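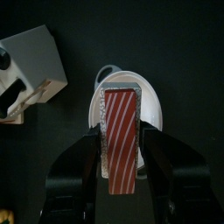 Rot-weiß gestreift, dahinter grau gesprenkelt.

Zum dritten Mal auf dem Bisby

Wir sind mit zwei Autos gefahren, Lorcan mit den Verstärkern, ich mit Mohit und dem Schlagzeug. Das Bisby ist ein kleines Festival auf einer Wiese hinter einem ehemaligen Sägewerk, 200 Leute passen drauf, mehr Karten gibt es nicht. Gespielt wird auf einer Bühne draußen und, wenn es dunkel ist, in der Halle.

Beim ersten Mal war ich nur Besucher, im Jahr darauf habe ich an der Kasse gesessen. Diesmal standen wir selbst auf dem Plan, als Rukilon, nachmittags um halb fünf. Das ist keine gute Zeit. Die einen kommen gerade erst an und bauen ihr Zelt auf, die anderen stehen beim Essen an. Norbert Kollár, der das Programm macht, hatte uns das vorher so gesagt, wir wussten also Bescheid.

Der Soundcheck war kurz. Das Pult kannte keiner von uns, und der Monitor auf Mohits Seite blieb die ersten beiden Stücke stumm. Er hat nach Gehör gespielt, vorne hat man davon nichts gemerkt. Wir hatten neun Lieder vorbereitet und sieben gespielt. Bei „Lai“ habe ich die zweite Strophe vergessen und die erste noch einmal gesungen. Danach kam eine Frau zu mir und sagte, ihr habe die Wiederholung gefallen.
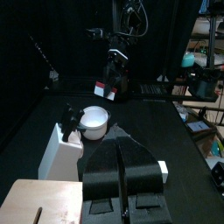

Messerblock und Brett.

Nach uns kamen Drondix, ein Duo mit Harmonium und Drumcomputer. Ich hatte vorher nur eine Aufnahme gehört und fand sie langweilig. Live ist das etwas anderes, vor allem die langen Stücke. Eines dauerte ungefähr 20 Minuten, und am Ende saßen fast alle im Gras und hörten zu. Ich habe mir die Kassette gekauft, obwohl ich kein Gerät mehr habe. Sushil hat noch eins im Keller, das leihe ich mir.

Am Abend hat es geregnet, und die restlichen Konzerte wurden in die Halle verlegt. Dort ist der Hall so stark, dass man vom Gesang kaum ein Wort versteht. Für die Bläser war es gut, für Santosh mit seiner akustischen Gitarre weniger. Er hat nach zwei Liedern den Stecker gezogen, sich mitten in den Raum gestellt und ohne Anlage weitergespielt.
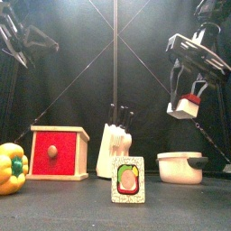
Geschlafen habe ich im Auto, schlecht. Morgens gab es Kaffee am Sägewerk und Brot vom Vortag. Wir haben beim Abbau geholfen, Kabel gewickelt und die Bodenplatten vor der Bühne auf den Anhänger geladen. Gegen Mittag waren wir weg.

An Gage blieb nach dem Benzin für jeden 15 Euro übrig. Wenn Norbert wieder fragt, sagen wir zu, aber ich werde um einen Platz nach sieben bitten. Bis dahin muss der Text von „Lai“ sitzen. Ein Mitschnitt existiert, Lorcan hört ihn gerade durch. Falls etwas Brauchbares dabei ist, stelle ich es hier rein.

Zuletzt aktualisiert: August

Weitere Beiträge
Proberaum gesucht, Proberaum gefunden
Eine Saite, drei Läden
Warum wir keine Zugaben mehr planen
Ein Winter an der Kasse

Kontakt | Impressum | © Alle Texte beim Autor | Nach oben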